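4. What the fault logs can and cannot show

The usual account of home and small-office network trouble puts the blame on the cable. Installers say it, help desks say it, and the printed advice sheets handed out in Bestamden open with it: swap the patch cord first. We are not convinced the evidence for this was ever very good. Most of it comes from tickets closed by the same person who made the repair, and a ticket closed with the word "cable" tells us what was replaced. It does not tell us what was broken.

Our own material is the Ustcombe log, which holds 2968 closed tickets. Macapagal's earlier reading of the same log took the closing code at face value. We went back to the free-text notes instead, and the two often disagree. A ticket coded as a cable fault may say in the notes that the link came back "after reseating," with the old cord left in place. Others mention a router restart in the same visit, so that any credit given to the new cord is a guess.

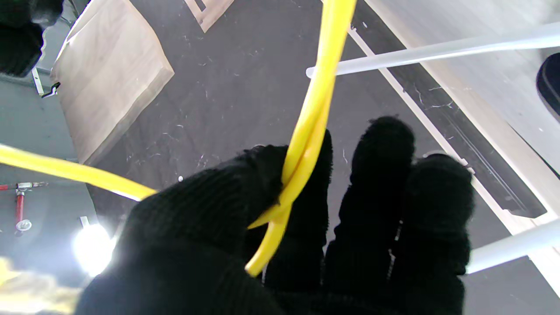 There is also the matter of who writes the notes. Two technicians wrote long ones and the rest wrote almost nothing, which means that any count drawn from the text leans heavily on the habits of two people. Buenaventura has argued that this can be corrected by weighting. Perhaps so, but the weights would have to come from somewhere, and the only source on offer is the closing code we already distrust.

4.1 Wear at the plug

A softer version of the cable account says that the cord itself is sound and that trouble starts where it enters the plug. This is at least a claim that can be checked. Cords that are moved often do show marks at the boot, and it is easy to see why a technician holding a scuffed one would throw it out.
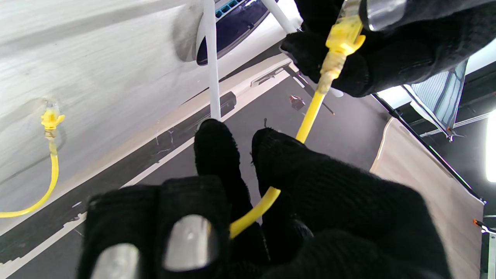

Figure 1. Yellow cable with an RJ45 connector boot; the sleeve is slightly worn and pale where it meets the cable.

Looks are a poor guide, though. Of the 53 discarded cords we were able to recover from the Pirkum depot, only 5 failed a continuity test on the bench, and the notes kept with them had described nearly all as "bad" or "tired." We do not offer this as a failure rate. The depot kept what it happened to keep, bench tests miss faults that come and go with bending, and nobody recorded how long the cords had been in use. What the result does suggest is that a visibly worn boot and a dead link are separate observations, and that the tickets run them together.

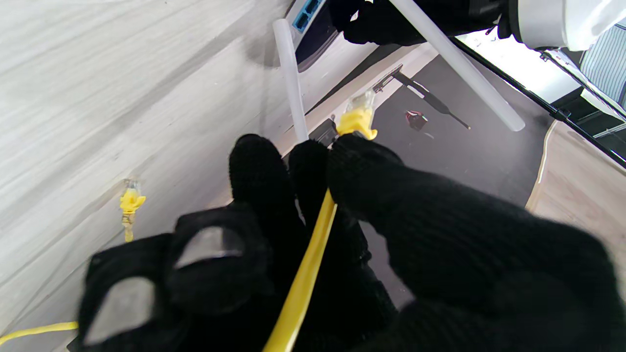 Does a link that comes back after a new cord is fitted show that the old cord was faulty?
It shows only that something done during the visit helped. Fitting a new cord also means unplugging and reseating both ends, and the log has no cases in which the old cord was put back afterward as a check.

4.2 Flat and round cords

Makers of round cords like to say that flat ones fail sooner. The Sebastian survey is often cited in support, but it asked owners to recall faults from memory and did not ask how the cords had been run. Flat cords tend to go under carpets and around door frames, where any cord would have a hard life. Until someone compares the two kinds along the same route, we would leave the question open.

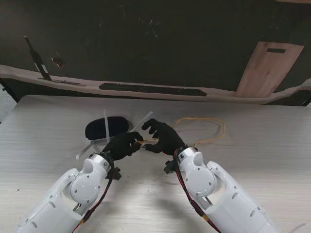 Figure 2. Thin yellow cable, partly coiled on a light gray wood-grain tabletop.

Length raises the same problem. Long cords appear more often among the replacements, yet long cords also cross more rooms and get stepped on more. The log records neither the route nor the length in any regular way, and we have left both out of the analysis in Section 5.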